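The patience of a large cloth

My grandmother folded tablecloths in the hallway, because it was the only place in the flat long enough. I was the other pair of hands. She gave me two corners, walked backwards, and waited until I stopped talking. Then she pulled once, hard, and I had to hold on.

I thought of her when I visited the linen room at Karley, a small hire business that sends cloths out to weddings and school dinners. In December it had 1,074 pieces on its shelves, in every colour from ivory to a very dark grey. Shaimaa Amrani has run the room for six years, and she still folds the biggest pieces by hand.

"A machine press makes it flat," she told me. "Flat is one thing. I want the edges to meet."

Her method begins with shaking the cloth out and laying it down on a covered table. After this she looks for the corners, and she does not smooth anything until she has found all of them. Beginners like to smooth first. I did the same, and my edges were out by the width of two fingers.

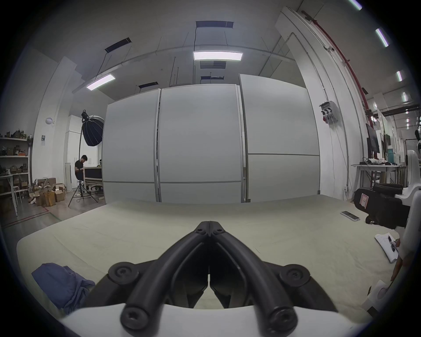
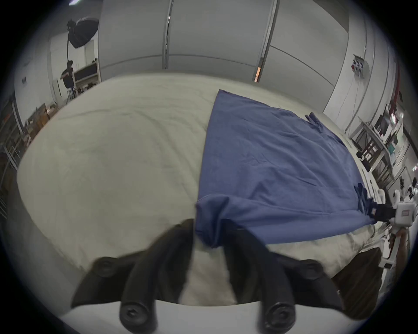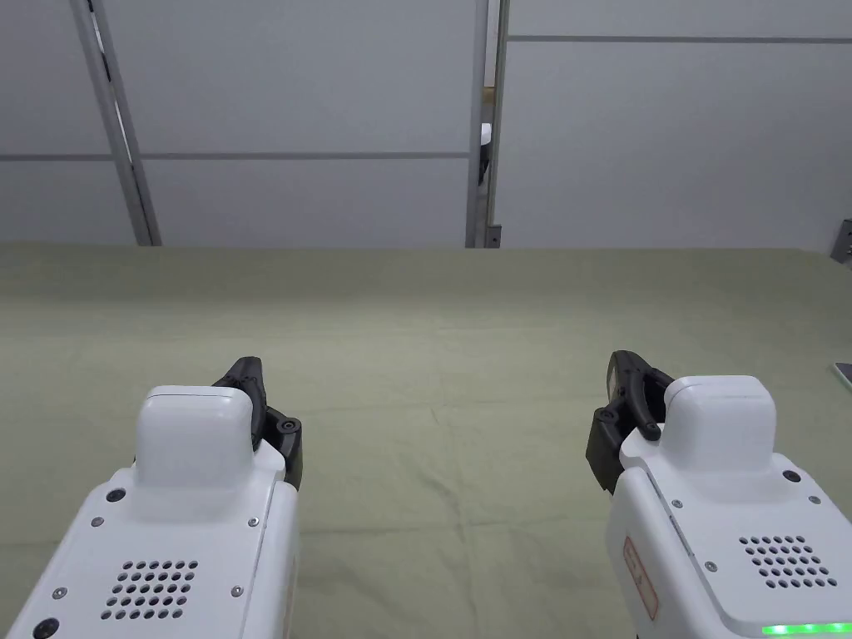
The corner is the part of a cloth that I had never really considered. It is where two hems cross, so it is thicker than the rest, and your fingers can find it even when you are looking somewhere else. How you hold it matters also. The blue cloth in the second photograph has its corner gathered and twisted into a bunch, a strong hold and a good one for dragging the fabric across a table, but the cloth around it is creased. For the last fold Shaimaa prefers a flat pinch, with the thumb on top of the hem.

Getsemaní Quezada, who learned from her, works the other way around. He folds in thirds, starting from the long side, and he leaves the corners until the end. They have discussed this for 200 tablecloths or more — I heard some of the discussion — and their piles look the same to me.

At home I tried with our own cloth, an old cotton one from Tonau that has never been square. I put a sheet under it so it would not slide. The third attempt was acceptable, and it is now in the drawer.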